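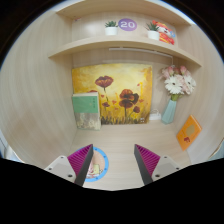

4. 棚に物を飾る

棚板とライトの取り付け(3章)が済んでから行ってください。ライトの電源は、作業が終わるまで切っておきます。

4.1 中段の棚板

1. 棚板の上面を乾いた布で拭きます。
2. 小さな鉢植えを置きます。多肉植物を白い鉢に植えたもののように、背が低く軽いものが向いています。
3. 鉢の底に受け皿またはフェルトを敷きます。水やりは鉢を棚から下ろして行い、水が切れてから戻してください。
4. 数字の札や絵のカードを背板に付ける場合は、葉に隠れない位置を先に決めてから貼ります。

注記:鉢どうしの間隔は6 cm以上を目安にしてください。葉が伸びる品種では、さらに広く取ります。

注意:木目シートの面に強粘着の両面テープを使用しないでください。はがすときに表面が傷むことがあります。

4.2 ライトのケーブル

1. ケーブルを棚板の端まで寄せ、まっすぐ下に垂らします。
2. 余った分は花や飾りの後ろに回します。
3. ケーブルが棚板と背板の間に挟まれていないことを確認します。

注意:造花、紙、布をライトに触れさせないでください。ライトの下には50 mm以上の空きを設けます。

4.3 下段に絵を立てかける

下段は奥行きがあるため、額なしの絵やキャンバスを背板に立てかけて飾ることができます。ポピーの絵のような大きなものは、先に絵の位置を決め、その後で手前の物を置くと並べやすくなります。

1. 絵の下辺を背板から2 cm手前に置き、上辺を背板に預けます。
2. 下辺の左右に、付属の滑り止め(部品番号26)を1個ずつ貼ります。
3. 上辺を指で軽く押し、絵が前にずれないことを確かめます。
4. ライトを一度点灯し、画面に強い反射が出る場合は絵を左右に動かして調整します。調整後は再び消灯してください。

4.4 本と花瓶を置く

1. 本は表紙を正面に向け、絵の手前に立てます。絵の左側に重ねると、右側の花が隠れません。
2. 本が倒れる場合は、別売のブックスタンド「Lloyd」を使用してください。
3. 花瓶は奥の隅に置きます。口の細い花瓶は倒れやすいので、棚の前縁には置かないでください。
4. 花瓶に水を入れるときは棚の外で入れ、外側の水滴を拭き取ってから戻します。

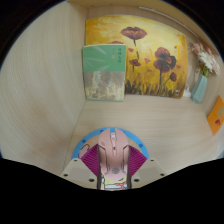

最終更新:7月(Granow 収納キャビネット Brastitz 設置ガイド)

4.5 仕上がりの確認

すべて置き終えたら、次の点を確認します。

・本の後ろで絵が傾いていないこと
・花瓶の底が全面で棚に接していること
・ライトの真下に物が近づきすぎていないこと
・ケーブルが引っ張られていないこと

確認が済んだらライトを点灯します。点灯しない場合は、6章「困ったときは」をご覧ください。

4.6 日常の手入れ

絵の表面は水拭きせず、やわらかい刷毛でほこりを払います。凹凸のある絵は、上から下へ一方向に動かしてください。本は月に一度ほど棚から出し、下にたまったほこりを取ります。角面のある花瓶は、面に沿って布を動かすと汚れが残りません。

側板と底板は、固く絞った布で木目の方向に拭き、その後で乾拭きします。アルコール、シンナー、研磨剤入りの洗剤は使用できません。

注記:鉢植えや絵を長期間同じ位置に置くと、その部分だけ色の差が出ることがあります。故障ではありません。気になる場合は、ときどき位置を変えてください。

注意:棚から物を下ろすときは、手前の本、花瓶、絵の順に取り出します。絵を先に引き出すと、本が倒れて絵の表面に当たることがあります。

5章「扉の調整」へ進みます。扉なしタイプ(Skernness)をお使いの場合、5章の作業は不要です。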